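**Grarkell arm, teleop pick demos – December, started 14:10**

Wrist view before the approach, jaws open, red cylinder on the wood surface. 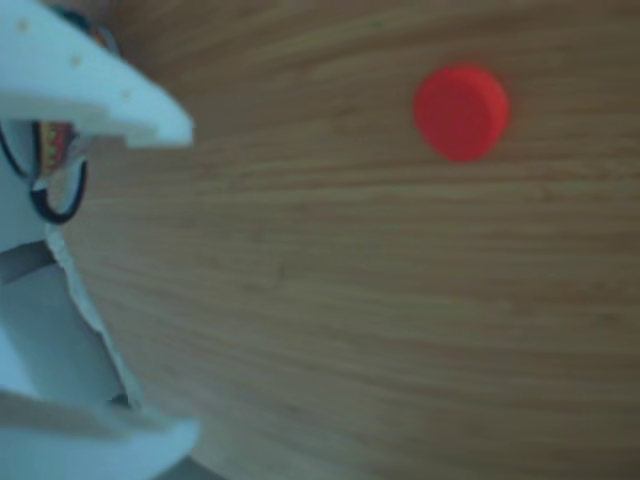
## Setup

- Leader/follower teleop, Todetti rig, right-hand controller.
- Task: pick the red cylinder, lift, put down left of start.
- Target 57 demos per block. Discard anything with a regrasp.
- Controller deadband set to 3. Was 15, too sticky for the last bit of the approach.

## Notes

Upper finger hides the object late in the approach if the wrist comes in high. Come in low and level, then close. Operators should drive from the wrist view only – looking over at the table gives demos the policy can't reproduce.

Demo 15 dropped frames at the start of the lift. Deleted. Logger restarted, no repeat so far.

Total across all blocks now 199, counting the Clumetti set. Those used the old deadband, keep them in a separate folder until the first training run is compared.

## Next

- Vary the start position more, mostly toward the near side.
- Check cable slack at full wrist roll.
- Export to the Bagheri format.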